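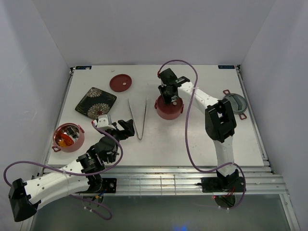 Fig. 1. The two-arm kitchen cell, with pots, plates and tongs on the table.

3. Do the lab rules do anything?

Our course handed us the Hivberg checklist for shared arm cells, 31 rules on four pages. We were told to follow it for the whole Kirno project and report back in October. I went in doubting most of it and came out doubting a bit less.

Rule 7 says cables must be tied to the arm "where practical." In Fig. 1 there is a tie on the right arm's upper link, and the purple cable still drops in a long curve over the table. Does that pass? Two of us said yes, one said no, and the text backs both sides.

The rule on speed is better. It gives a number, 40 percent of maximum during setup, and anyone can check it.

We logged 1,063 runs at the Flavville lab. The log has a box for "checklist followed" and every box is ticked, including the runs where we know we skipped the cable check. I would not use that column as evidence of anything.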